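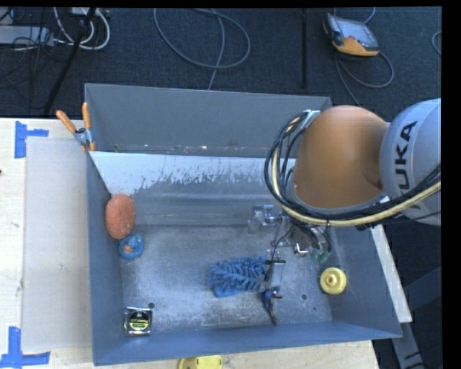

4.2 Picking from a mixed bin

Tidying a drawer or clearing a workbench calls for repeated picks from a container whose contents were not chosen with a gripper in mind. We therefore treat bin picking as the first of the chores in the Skaltwood set, ahead of wiping and shelving. Each trial begins with a handful of loose household and workshop items in an open metal bin (Fig. 4), and ends when the bin is clear or when 21 attempts have been made.

In all, 2,516 attempts were recorded under the Plivoner planner. Failures were sorted by hand into missed contact, slip during lift, and collision with a bin wall. Of the wall collisions, 293 involved an item touching or leaning on a side panel, where the approach angle is limited by the width of the fingers. Soft items failed differently. A duster with thick strands gives a poor depth estimate, and the planner tended to close on the strands and leave the body behind. Small figures with thin limbs were often grasped by one limb and turned during the lift.

The Ene baseline, which ranks grasps by depth alone, was run on the same starting layouts. It was faster per attempt but stopped early more often, usually with a flat item left near a corner. We did not tune either method for individual items.

Fig. 4. Bin picking with a KUKA arm. Items in the bin include a tape measure, a blue duster and a small action figure.

Neither method is ready for unattended use in a home. Recovery after a slip is taken up in Section 4.3, using the Stado controller.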